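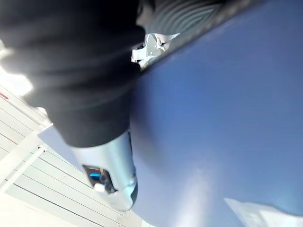 Resgate project, group meeting
Minutes, December 12, 2022

There: Clementina Azevedo, Muthu Rajan, Els Van Dijk, Maarten Leemans and me (Myrtle Whitlock, writing this up, so blame me for the spelling). Martens couldn't send anyone this time but they've had the slides.

1. Last minutes
Fine, apart from Els pointing out that I'd put her down for the calibration write-up when it was Maarten who offered. Sorry both! Changed now.

2. Wrist camera results
Most of the hour went on this one. Muthu has finished the comparison we've been waiting for, the wrist view on its own against the wrist view plus the overhead one. Same arm, same task, 300 attempts each way. With both views we get 89 per cent. With the wrist view alone it's 43 per cent, and I think we all winced a bit, me included, as I'd been telling everyone it would be closer than that.

Muthu went through the failures and nearly all of them come late, in the last bit of the reach. His reading is that the arm takes up so much of the view by then that the policy has very little left to go on. Clementina wasn't so sure. She thinks it's as much to do with plain surfaces, where there's nothing to tell you whether you're close or far (she had the same trouble on Flerum, years back, with a completely different arm). We went round this a few times and didn't settle it. Maarten asked whether the two could be pulled apart and Muthu said yes, if we put a printed pattern down for half the runs and leave the rest plain. So that's what we're doing.

I asked about glare and got a longer answer than I bargained for! Short version: Muthu hasn't sorted the runs by lighting and doesn't want to guess. Els said she could do that from the logs without too much pain.

3. Masking the arm
Els has been trying out blanking the arm's own pixels before training. She's done 8 short runs so far and was very firm that I should write down that this is too few to say anything. So, written down. She did say the training curves look calmer, and Clementina said calm curves have fooled her before. Maarten wants to know if the mask still fits when the sleeve bunches up, as it's drawn from the bare model of the arm. Good point, and Els will draw it wider and try again.

4. Anine
The new labelling tool is up and running on Maarten's machine. It still loses your place if you close the window, so please save before you go to lunch (I didn't). Muthu would like a key for "can't tell", as people are being pushed into yes or no when the view is hopeless. Agreed.

5. The paper
We're aiming for March. Clementina would like the 43 per cent in the abstract and I'm all for it. Maarten would rather wait for the pattern runs. Left open until we've seen them.

To do
Muthu: pattern and plain runs, wrist view only
Els: sort the old runs by lighting; wider mask
Maarten: calibration write-up; "can't tell" key in Anine
Clementina: dig out the Flerum notes
Myrtle: send these round, book the bigger room for next time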